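## Supervisor Development Series Moves to a Two-Part Format

Beginning in March, the Supervisor Development Series offered through the Conberg Learning Office will be delivered in two parts. The change follows a review of last year's sessions, in which supervisors at the Kundthorpe and Drirngate locations asked for more time between the classroom portion and the follow-up work with their own teams.

Part One covers setting expectations, giving feedback, and documenting performance conversations. Part Two is held six weeks later and deals with coaching, delegation, and preparation for the annual review. Participants are expected to hold at least two feedback conversations between the parts and to bring their notes with them. Names of employees should be removed from the notes before they are shared. 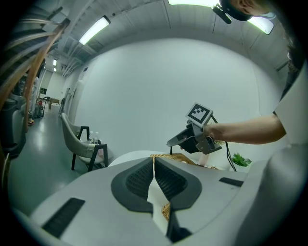 Enrollment is open to anyone who supervises one or more employees, including those in acting roles. Each group is limited to 40 participants. Employees who completed the former one-day course do not need to repeat Part One, but they may register for Part Two if their manager agrees. Registration closes at noon on the last working day before each group begins.

The fee charged to the home department is $900 per participant for both parts. Departments that wish to reserve a block of four places may do so at a combined rate of $2,925. Fees are transferred after Part Two, and a participant who withdraws before Part One is not charged. Substitutions are accepted until registration closes.
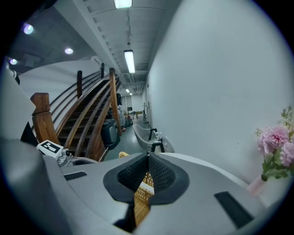 The workbook has also been revised. The section on written warnings now follows the current discipline policy, and the sample forms match those in the personnel system. Earlier copies of the workbook should be recycled. Supervisors who keep their own templates are asked to compare them with the new forms, especially the signature block and the space for employee comments.

Amber Naylor, Manager of Learning and Development, will lead the first group. Later groups will be shared with instructors from Pringle, the firm that assisted with the review. All instructors will use the same workbook and the same practice cases.

Completion of both parts is recorded in the employee's training history and counts toward the leadership certificate. Credit is not given for one part alone. Questions about eligibility, accommodations, or prior credit should be sent to the Learning Office before registering.

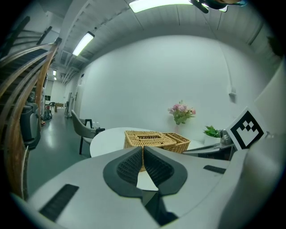 *Gripper with padded fingers and a light gray housing.*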